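4장. 흰 상판과 칸막이 설치

이 장은 Kestell 작업대의 상판과 칸막이를 놓고, 수평을 잡고, 닦는 순서를 다룹니다. 제품 상자에 든 한 장짜리 안내문에는 "공구 없이 누구나 금방"이라고 적혀 있지만 그 문구는 믿지 않는 편이 좋습니다. 수평계, 줄자, 육각렌치 한 벌을 미리 꺼내 두십시오. 본문은 7/3/22 개정판이며, Lorna Farquharson이 직접 조립하면서 고친 내용을 반영했습니다.

4.1 자리 정하기

1. 작업대가 들어갈 바닥을 쓸고, 긴 수평계를 가로와 세로로 한 번씩 대 봅니다.
2. 앞쪽으로 1000 mm를 비웁니다. 안내문의 그림에서는 벽과 의자가 거의 붙어 있는데, 그렇게 놓으면 사람이 허리를 숙일 수 없습니다.
3. 뒤쪽은 300 mm를 띄웁니다. 벽에 붙여도 조립은 되지만 뒤판 나사를 다시 조일 때 작업대를 통째로 끌어내야 합니다.
4. 창을 등지는 자리와 창을 마주 보는 자리 중에서 고를 수 있다면 양쪽 모두에 흰 종이를 놓고 눈부심을 비교합니다. 흰 상판은 생각보다 빛을 많이 돌려보냅니다.

참고: 출고품 다리에 달린 조절발이 "자동으로 수평을 맞춘다"는 설명이 있습니다. 우리가 조립한 작업대에서는 그런 일이 없었습니다. 손으로 돌려야 합니다.

4.2 상판 올리기

1. 보호 필름을 한쪽 모서리만 벗깁니다. 전부 벗기는 것은 칸막이를 세운 다음입니다.
2. 두 사람이 짧은 변을 잡고 상판을 프레임 위로 내립니다. 밀어 넣지 마십시오.
3. 네 모서리를 차례로 눌러 봅니다. 한쪽이라도 딸깍거리면 대각선 방향의 조절발부터 손봅니다.
4. 나사는 모두 반쯤 조인 뒤 대각선 순서로 마저 조입니다.

주의: 전동 드라이버를 써도 된다는 판매처의 답변을 받은 적이 있으나 권하지 않습니다. 나사 머리가 뭉개지면 교체품을 따로 주문해야 하고, 무상 여부에 대한 답은 물을 때마다 달랐습니다.

4.3 칸막이 세우기

1. 옆판을 먼저, 뒤판을 나중에 세웁니다. 포장 순서는 반대로 되어 있으니 따라가지 마십시오.
2. 옆판 아래쪽 홈에 부스러기가 없는지 손끝으로 훑습니다.
3. 상판과 옆판이 직각인지 삼각자로 확인합니다. 눈으로 맞췄다는 말은 확인으로 치지 않습니다.
4. 남은 필름을 벗기고 가장자리의 접착 자국을 마른 천으로 닦습니다.
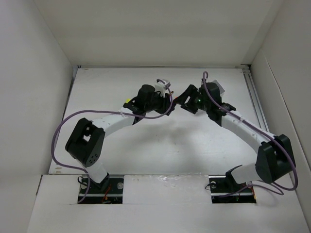 그림 4-1. 밝은 칸막이 안의 흰 직사각형 상판과 앞쪽 좌우의 어두운 사각 개구부

개구부 둘레는 조립할 때 자주 빠뜨리는 곳입니다. 가장자리를 손전등으로 비추면서 거친 부분이 없는지 살피고, 걸리는 데가 있으면 고운 사포로 가볍게 문지릅니다. 그 옆을 지나는 케이블이 모서리에 눌리지 않아야 합니다. 길이에 여유를 두고, 묶는 끈은 손가락으로 조금 움직일 수 있을 만큼만 당깁니다.

4.4 조명 맞추기

1. 천장등만 켠 상태에서 상판 가운데와 네 구석의 밝기를 잽니다.
2. 가장 어두운 구석이 400 lx 이상이면 그대로 둡니다.
3. 모자라면 Flulska 보조등을 칸막이 바깥에 답니다. 안쪽에 달면 흰 면에 등 모양이 그대로 비칩니다.

참고: 보조등 포장에는 "그림자 없음"이라고 인쇄되어 있습니다. Tae-yang Moon이 연필 한 자루를 세워 보았더니 그림자가 두 개 생겼습니다. 밝기를 올리는 용도로만 생각하십시오.

4.5 닦기

1. 작업을 멈추고 상판 위에서 움직이는 것이 없는지 확인합니다.
2. 작은 물건은 뚜껑 있는 통에 옮깁니다. 개구부 가까이에 둔 부품은 닦는 동안 밀려 떨어지기 쉽습니다.
3. 물에 적셔 꼭 짠 천으로 안쪽에서 앞쪽으로 닦습니다. 개구부 쪽으로는 물기를 밀지 않습니다.
4. 얼룩이 남으면 중성세제를 한 방울 묻힌 천으로 다시 닦고, 마른 천으로 마무리합니다.

주의: Fikre 세정제는 "모든 흰 표면에 안전"하다고 광고하지만 우리 시험 조각에서는 2월에 바른 자리가 누렇게 변했습니다. 꼭 써야 한다면 상판 아랫면에 먼저 발라 하루를 두고 보십시오.

4.6 다시 점검하기

조립한 다음 날 수평을 한 번 더 잽니다. 안내문에는 재점검이 필요 없다고 되어 있으나, Kirstin Gourlay의 기록에는 하룻밤 사이 조절발이 풀린 경우가 남아 있습니다. 흔들림이 느껴지면 상판 나사를 더 조이기 전에 조절발의 잠금너트부터 확인합니다. 그래도 잡히지 않으면 4.2의 3번으로 돌아갑니다.

예비 나사와 옆판용 고무 마개의 주문 번호는 부록 B에 있습니다.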